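Kultside > Lists > Regimental History > July
Posted in: Units & Lineage, Medals, Reader queries
Jul 1, 2023 | by the list moderator, Kultside

Re: Re: Tracing a disbanded battalion

> I have my great-uncle's cap badge, a photograph of him on a mule, and a
> family story that he was "in the Fumis lot" and came home a sergeant.
> The war diary I ordered turned out to be for a different battalion
> altogether. Is there any point carrying on, or should I just frame the
> badge and tell people what my aunt told me? Also, what does "TOS" mean
> and why is it written on everything?

Taking the easy one first: TOS is "taken on strength". It means the battalion had agreed to feed him. When you find SOS further along, it means "struck off strength" and is no cause for alarm. The first time I saw it I spent a whole weekend looking for a shipwreck.

As to whether there is any point carrying on, I am the wrong person to ask. I have been carrying on for years with a battalion that was raised in a hurry, spent most of its life guarding a railway, and was disbanded in December with a parade that the local paper covered in four lines, one of them about the weather. I have a shelf of folders on it. My family has stopped asking.

Your trouble with the war diary is a very common one. Regiments of the line split, doubled and borrowed each other's numbers with no thought for the people who would be looking them up a century later. A man could join the 2nd battalion, train with the reserve, be sent out with a draft to the 5th, and have his medals issued under whichever one the clerk had uppermost in his mind. Before you pay for another diary, go through the medal roll. It should list each unit he served overseas with, and it costs a good deal less than being wrong again.

"The Fumis lot" is more promising than you think. Battalions picked up nicknames from camps, from colonels and from places where something embarrassing had happened. I know of a company called the Bruria Baths, after a billet at Bruria where they were marched to the wash-house and found it locked. None of that appears in the official history, which has them "resting". So look for Fumis as a camp or a railhead before you go looking for it as a battle honour. If it were a battle honour, your aunt would have mentioned it more often. 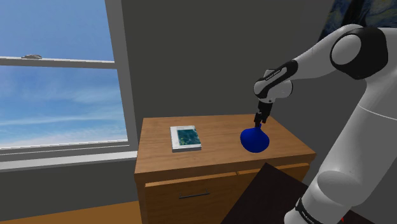
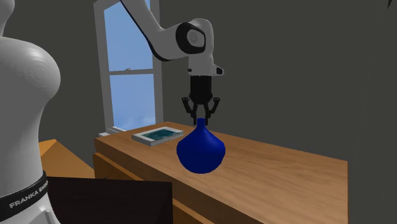 Robot arm with the blue vase, two views

Reading time: 4 minutes

The mule may be more help than the badge. Cap badges were swapped, lost, bought in the market and given to girls, and a good many in family drawers belong to somebody else's regiment. A mule, on the other hand, suggests the transport section, and the transport section was small. War diaries seldom name other ranks, but they will grumble about transport at length, and you can learn a lot about a man's week from an adjutant complaining about it. Look hard at the photograph for a shoulder title and for a photographer's stamp on the back. Mules were not generally taken to the studio, though I have been surprised before.

On the sergeant question, tread carefully. Acting rank was handed out and taken back all the time, sometimes paid and sometimes not, and plenty of men came home as sergeants in conversation and corporals on paper. My own grandfather rose two ranks after his discharge, the second of them at a wedding. If the medal index gives one rank and your aunt gives another, write both down and leave it there until after Christmas dinner.

For the battalion itself, the Kelmendi papers may be worth a day. They are the letter books of a quartermaster who kept everything, including 80 pages on the matter of missing blankets, and they cover several units that passed through the same base. The index is by item and not by man, so you will have to look under "saddlery", "mules, death of" and possibly "rum". Folder 402 is the one with the transport returns. It is wrongly labelled as "Boots", and has been for as long as I have been going there. I reported it once and was thanked for my interest.

Last thing: please don't polish the badge. Every few months someone on this list rubs the detail off one with metal polish and then asks us to identify it from the smooth bit. A dry cloth will do.

Post the number from the rim of his medal if you have it, along with anything written on the back of the mule. I meant the photograph, but if you have the mule, post that too.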